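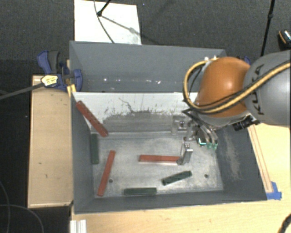 How does a robot learn to pick things up?

When you were small, somebody showed you how to hold a spoon. Perhaps they put their hand around your hand and moved it to your mouth. After some days you could do it alone, with a bit of soup on your shirt.

A robot can learn in a similar way. In our workshop in Jindow we teach a robot arm to take bars out of a metal bin. The bars are red and green, and they lie in the bin in all directions. For you this would be very easy. For a robot it is quite difficult, and I will try to explain why.

What is difficult about a bin?

Think of a box with toy bricks. When you want one brick, you look, you reach in, and your fingers find the right place. If another brick is in the way, you push it aside. You do not think about it.

The robot has to decide all of this. Where is the bar? Does it lie flat, or does it lean on the wall? From which side can the finger of the gripper come near without hitting the bin? A bar that leans is harder than a bar that lies flat, and a bar very close to the wall is also hard, as there is little space beside it.

Way number one: taking the robot by the hand

The first way is to hold the arm and move it yourself. The motors become soft, so that the arm follows your hand. You lead it over the bin, down to a bar, and up again. During this time the robot remembers how each of its joints was bent. A joint is a place where the arm can bend, like your elbow.

Marlene Rathjen is the best in our team at this. She moves the arm slowly and does not pull. When I do it, the arm makes small jumps, and then the robot learns my small jumps too!

Way number two: remote control

The second way is to stand beside the table and steer the arm with a controller. This is called teleoperation. "Tele" comes from an old Greek word and means "far away", but you may also stand quite near.

With remote control your own hands and arms are not in the way of the cameras. But you cannot feel the bar. You must look very well to know when the metal finger touches it. Arne Engelhardt practised for a whole afternoon before he could do it without bumping the wall of the bin.

How many times must you show it?

One time is not enough. If the robot saw only one example, it would know only one bar in one place. So we show it again and again, and between the turns we mix the bars. In April we had 1,044 examples. We looked through them and threw away 43, for instance those where somebody had stopped in the middle.

Also mistakes can be useful. If a bar slips and you go back and take it again, the robot can learn what to do after a slip.

Try it at home

You need a friend, a scarf, a bowl and a few wooden blocks. Your friend is the robot and covers the eyes with the scarf. First, take your friend's hand and lead it to a block. Next, use only words: left, right, down, close your fingers. Mix the blocks and change places.

Which way was faster? And which words did your robot not understand?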